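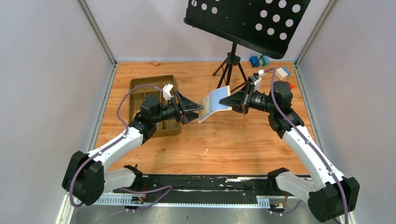
2025년 6월 3일 화요일. 꽃등에 꽃띠 시험, 플레르니스빌(Plernisville) 포장 2년차 중간 정리. 결론부터 쓰면 나는 아직 꽃띠 효과를 못 믿겠다. 황색수반에 잡힌 꽃등에 성충이 꽃띠 쪽에서 많이 나온 건 맞는데, 수반은 원래 주변에 꽃이 얼마나 있느냐에 따라 잡히는 정도가 달라진다. 조사 카드도 문제다. 사진에서 그리퍼 두 개가 양 끝을 잡고 있는 연한 파란색 것처럼 접히는 종이를 야장으로 쓰는데, 바깥 면에 구획 번호를 적고 안쪽에 개체수를 적다 보니 옮겨 적을 때 안쪽만 펴 놓고 번호를 기억으로 채운 흔적이 있다. 7구획과 9구획이 바뀐 것 같은데 확증은 없음.

누적 포획 313마리. 이 숫자가 지난번 회의 자료에 그대로 올라가 있던데, 종 구분 전이고 암수도 안 나눴다. 호리꽃등에가 대부분일 거라고 다들 말하지만 동정 끝난 건 앞쪽 몇 구획뿐이다. 진딧물을 먹는 건 유충이지 성충이 아니다. 성충이 꽃에 와서 꿀 먹고 그냥 날아가면 고추밭 입장에서는 달라지는 게 없다.

유충 조사는 잎 뒷면을 직접 뒤집어 봤다. 구획당 30주. 꽃띠에서 가까운 줄과 먼 줄 사이에 차이가 안 보인다. 알은 가까운 줄에 조금 더 있는 듯하지만 복숭아혹진딧물 군락도 그쪽에 몰려 있어서, 꽃을 따라온 건지 먹이를 따라온 건지 이 설계로는 못 가른다. 진딧물 밀도를 공변량으로 넣으면 된다는 의견이 있었는데 반복이 3개라 모형이 버틸지 의문.

카르크톤(Karkton) 혼합 종자도 다시 봐야 한다. 메밀이 너무 빨리 올라와서 고수가 눌렸다. 소로리아노 씨 메모(Florante Soriano, 영문)에는 "개화 균일"이라고 돼 있는데 내가 본 동쪽 끝은 전혀 균일하지 않았다. 어느 날 어느 쪽에서 본 건지 물어볼 것.

거리 문제. 대조구가 꽃띠에서 800 m 떨어져 있다. 멀어서 독립이라고들 하는데, 대조구 옆은 논둑이고 처리구 옆은 야산이다. 꽃이 아니라 야산 효과를 재고 있을 가능성을 아무리 해도 못 지우겠다. 1월에 자리 정할 때 반대 의견을 냈어야 했다. 그때는 나도 괜찮아 보였음.

할 일
- 7, 9구획 표본병 라벨과 야장 대조. 안 맞으면 둘 다 뺀다.
- 수반 옆에 꽃 피복도 기록. 눈대중 말고 방형구로.
- 포식 확인용 보초 진딧물 화분. 망 씌운 것, 안 씌운 것 짝으로. 망 안이 더워질 텐데 온도 기록계가 남아 있는지 확인.
- 워리트포트(Woritport) 쪽 자료 원본 요청. 그래프만 보내왔는데 오차막대가 표준오차인지 표준편차인지 안 적혀 있다.

보초 화분에서 망 유무 차이가 나오면 그때 다시 생각하겠다. 그 전까지 보고서 초안의 "천적 유인에 의한 방제 효과"는 "성충 포획 증가"로 고쳐 둔다. 오후에 비, 수반 회수는 내일로.

댓글

콩밭일지: 저희도 수반으로만 봤다가 스위핑 결과랑 방향이 반대로 나온 적 있습니다. 둘 다 해 보세요.

ms_aphid: 보초 화분 진딧물은 무시충만 쓰시나요? 유시충 섞이면 망 안 씌운 쪽만 줄어드는 게 포식인지 이동인지 모릅니다.

글쓴이: 무시충만 쓸 예정입니다. 그래도 걸어 나가는 놈들이 있어서 화분 둘레에 뭘 발라야 하나 고민 중.

지나가던농대생: 메밀 빼고 고수만 심은 구획은 없나요?

연구노트 > 포장시험 > 꽃띠와 천적

최근 글
지브린(Jibrin) 포장 황색수반 세제 농도 메모
꽃등에 유충 사육 실패 기록
고수 파종 시기, 작년 것과 비교
야장 양식 바꾸자는 얘기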